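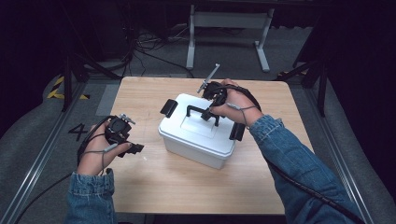
Right hand on the handle, left hand waiting for its cue. Bay 4, storage box with latches.

Spent the day on the segmenter in Voven, the tool that cuts demos like this one into steps. It has strong opinions about when a grasp begins. So do I. We differ by 600 milliseconds.

The old rule was "fingers closed, wrist moving, must be a lift." Fine for mugs. A box with a folding handle lets you flip the handle up first, and Voven called that a lift too. By its count we had picked up the box up to 7 times in one demo without it leaving the table.

New rule: no lift until the wrist pose climbs and stays up for 6 steps in a row. Kimutai Kariuki reviewed the change and left one comment, "why 6". I wrote back "because 5 was bad" and he approved it, which worries me a little.

Latches are next. A black gripper closing on a black latch is a rotten thing to ask a hand tracker to sort out - it mostly guesses, with great confidence.

Merged to the Wimlow branch on 20th March. If your planner suddenly believes boxes are heavier than they used to be, that's me, sorry.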